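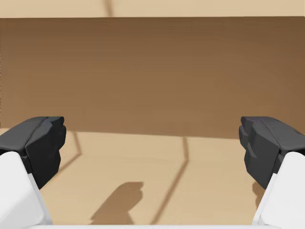 Computer-rendered view between two spread gripper fingers.

Proxy editing

Proxy editing (also offline editing, in older usage) is a method in video post-production in which smaller copies of the source clips are used while a program is being cut. The copies, called proxies, have a lower resolution or a heavier compression than the originals. When the cut is finished, the editing program points the timeline back to the original files for color work and export.

Making proxies

Most editing programs can create proxies when footage is imported. A common setting is one half or one quarter of the original width and height. The codec is usually an intraframe one, in which every picture is stored whole. Such files are larger than long-GOP files of the same picture size and quality, but they play backward and forward with less work for the processor.

A proxy must match its source in frame rate, duration, start timecode and number of audio channels. A mismatch in audio channels is a frequent cause of failed relinking. Frame size may differ, provided the aspect ratio is kept.
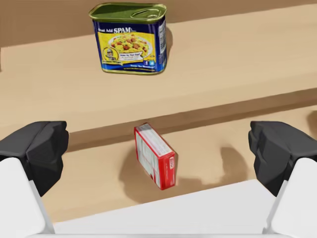 SPAM tin on a raised tier; a small red and white box lies lower down.

Relinking

Relinking by file name is the simplest method and the least safe, as many cameras restart their clip numbers with each card. Programs therefore also compare timecode, reel name or an identifier stored in the file header. Sirko, a command-line relinking tool, writes a separate index file for each folder of proxies. Version 3 added a check for variable frame rate sources and a report of unmatched clips. In its July test set of 534 clips, 309 carried a reel name; the remaining clips were matched by timecode and duration.

Position and scale effects need care. If the program stores them in pixels, a title or crop placed over a proxy may shift when the full-size file returns. Programs that store these values as a share of the frame are not affected.

Limits

Proxies are not suited to judging focus, noise or fine keying edges. Stabilization and motion tracking should be run on the original files — tracking points found at low resolution are often too coarse. Proxies also take up extra disk space and must be made again if a source clip is replaced.

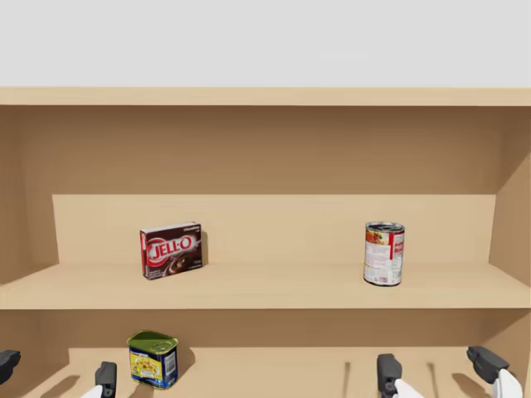

Fedir Semeniuk has objected that the disk space argument is overstated, as proxies can be deleted once the project is closed and remade from the originals if it is reopened. In his view the greater cost is the time spent making them, which on short projects may exceed the time saved in the edit.

See also

Conform (video)
Edit decision list
Intraframe compression
Timecode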